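Polleo compact SUV: progress report to the Forsyth fund

6 min read

Monday, December 12, 2022

Prepared by Flora Munro, program lead
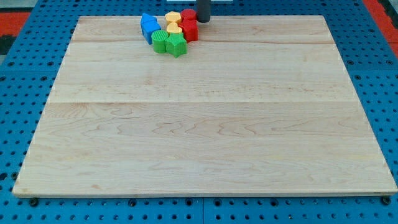

Since the August report the Polleo has gone from a body shell on stands to a car we can drive to lunch in, and I'm very happy to be writing this one. Two prototypes are running. Both use the shortened Katora platform, both have the small turbocharged three-cylinder engine, and both have been out in rain, heat and some truly awful city traffic. The second car is the better of the pair, as it should be, and most of what follows is about that one.

Platform and body

You'll remember that the shortened floor was our biggest worry when the grant was approved. Taking length out between the axles made the rear seat tight, and early drawings had adults sitting with their knees up near their chins. We moved the fuel tank forward, lowered the rear seat base and gave the front seats a thinner back. It works! Our tallest engineer now sits behind himself without complaint, and he complains about plenty of other things.

The tailgate has been redrawn as well. The old one was handsome but heavy, and the gas struts struggled with it on cold mornings. The new pressing has a lower loading lip and a wider opening, and the spare wheel stays under the floor. Ground clearance hasn't changed.

Door seals are still a headache. Wind noise at highway speed comes mostly from the top corner of the driver's door, and we've tried two seal profiles with only a small gain from the second. A third is on order.

Engine and gearbox

The engine mounts were changed in early fall and the shake at idle has nearly gone. I didn't expect such a big improvement from softer rubber and one moved bracket, but there it is. The manual gearbox is signed off. The automatic shifts nicely once the car is rolling, though it still hesitates when pulling away on a slope – the software team has a revised map for it that goes into the first car after the holidays.

Each prototype was due to cover 1,000 miles before the end of the year. The first car has done 2,000, and the second passed its target last week. We had one breakdown, a split coolant hose, and the replacement hose is routed well away from the bracket that rubbed through the old one.

Test track

We booked the Prikesik proving ground for our first proper handling sessions and came home with more data than we've been able to read so far. On the rough-road loop the front suspension was excellent. The rear was too stiff with one person aboard and just right with a full load, so we'll be trying a softer spring with a longer bump stop. Brakes held up very well on the long descent. Steering is light, perhaps too light for some drivers, and we're leaving it alone until the new springs are in.

The wet circle was great fun and also useful. Stability control came in late on the first morning and was fine by the end of the second, after a lot of typing in the passenger seat.

Local parts

A large part of the Forsyth money was meant for finding local suppliers, so this section matters to you most. We now have 30 parts sourced from within the state, including the seat frames, the wiring harness, the wheel arch liners and all of the glass except the windshield. The harness supplier has been a joy to work with and turned around a corrected connector in days. Headlamps remain imported. The local samples looked good and threw a decent beam, but moisture got into the housings in the spray test, and the supplier is changing the vent before sending more.

Seat fabric is undecided. We like the darker cloth and the people in purchasing like the cheaper one.

Budget and staff

Spending is within plan. Track time cost more than we'd set aside, and the savings on body tooling covered it, so I'm not asking for anything extra this period. We hired a second calibration engineer in the fall, and she was in the car at Prikesik within days of starting. We still need someone for interior trim – if anyone in your network is looking, please send them our way.

Next steps

The first car goes back on the lift in January for springs, the automatic gearbox map and the new door seals. The second stays on the road collecting miles. After that come the crash structure checks, starting with the front rails, and a cold-weather trip if we can agree on where to go. A full parts list and the spending table will follow separately, once purchasing has checked the glass prices.

You're welcome to come and drive the second car any time before the trip. Bring a coat, as the heater controls are still the temporary ones and the fan has only one speed.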